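The Night Shift at Grirevley

The cell had a name, of course. Every cell at Grirevley had one. Ours was Urkari, and it was painted on the outside of the door in letters that somebody had started too big, so the last two leaned on each other like people in a bus shelter.

I was on my first week of nights and I was already in love with the job. I know how that sounds. My brother-in-law drove trucks and told me I'd be asleep by two with a rag over my face. He had never seen the inside of a test cell at two in the morning, lit up like the inside of an egg, with an arm hanging in it waiting for you to do something clever.

The woman who trained me had been there longer than the roof. She carried a thermos and a 3 mm hex key, and as far as I could tell those were the only things she thought a person needed. She didn't talk much before midnight. After midnight she talked beautifully.

"It's missing the slider," she said that night, tipping her chin at the log. "Since when?"

I read it out. The run had started after supper and gone along fine until cycle 278. Then there was a miss, a retry, another miss, and from there it went sour in that slow way machines have, where they get it right just often enough to make you doubt yourself.

"And what did you touch?"

"Nothing!"

She looked at me over the thermos.

"I wiped the fingers," I said. "At supper."

"Ah," she said, and put the cap back on.

I should explain about the fingers. They'd come from Etamo, the third pair we'd tried, and I thought they were the finest things in the building. Dark grey, narrowing up to tips no wider than a pencil eraser, with a shallow hollow on the outer face of each. The pair before had been square and stupid and had bulldozed every knob they met. These ones could pick up a grain of rice. I'd had them do it, one coffee break, and I'd cheered out loud in an empty hall.

We sat down at the screen with our knees nearly touching and she brought up the wrist view, bigger than I'd ever thought to make it, and told me to close the gripper and leave everything else alone. 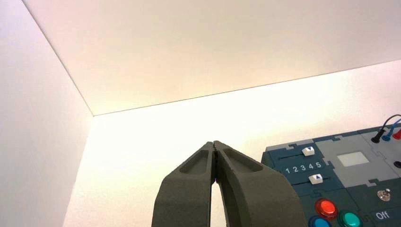 "Where do they meet?" she said.

"At the tips."

"Good. Do they meet properly?"

I leaned in until my nose was almost on the glass. I'd been so busy looking at the board, at the scale and the two little knobs with their triangles, that I hadn't given the fingers more than a glance. Right where the tips came together there was a speck. It was so small I tried to brush it off the screen with my sleeve.

She laughed at that, a proper laugh, and I laughed too, and then we got up and did the thing right.

Hold button first, then the lockout, then my own tag on it with my own initial, even though the two of us were the only souls in the hall. She made me say each step aloud. I loved saying them. There's a kind of music in it – hold, lock, tag, try – and the "try" is the best part, when you press start and the arm does absolutely nothing, and you know you can put your hands where you like.

I opened the fingers by hand with the little release at the side. She passed me a swab and a lamp. I went over the left tip and then the right, down the inner faces and back up, and on the second swab there was a mark like a comma made by a very sharp pencil. It could have been a bit of my rag. It could have been anything. She held it to the lamp, said "Hm," and taped it to the page in the logbook, where she kept such things the way other people keep pressed flowers.

"Lint-free from now on," she said. "The rags are for the floor."

Then she had me check the screws at the base of each finger, and one of them gave an eighth of a turn under the hex key. An eighth! I felt it go and come up firm, and I don't think I've ever been so pleased with my own wrist. We closed the fingers on a strip of feeler stock, pulled it, closed them again. After that we ran the zero, with the guard shut and our tags off, and wrote the new offset beside the old one in the book. She let me write it. My sevens, she said, wanted work.

The first knob it went for, it got. It came in low from the left, opened, closed, and slid the thing along its track like a person moving a chess piece. I grabbed her arm. She allowed it.

We let it run. Outside, a freight train went through Huenchumán siding with its long double note, and the kettle in the lunchroom clicked itself off with no one there to pour it. I ate my sandwich standing up, facing the screen. At cycle 743 I said we should probably be calling it fixed, and she said we'd be calling it fixed when the day crew did, and to sit down before I fell down.

I sat until 755. Then I got up again to watch.

Towards six she handed me the hex key so she could put on her coat. I went to give it back and she was already halfway to the door, thermos under one arm, telling me over her shoulder that there was a drawer full of them and to mind I greased the base joint on Thursday.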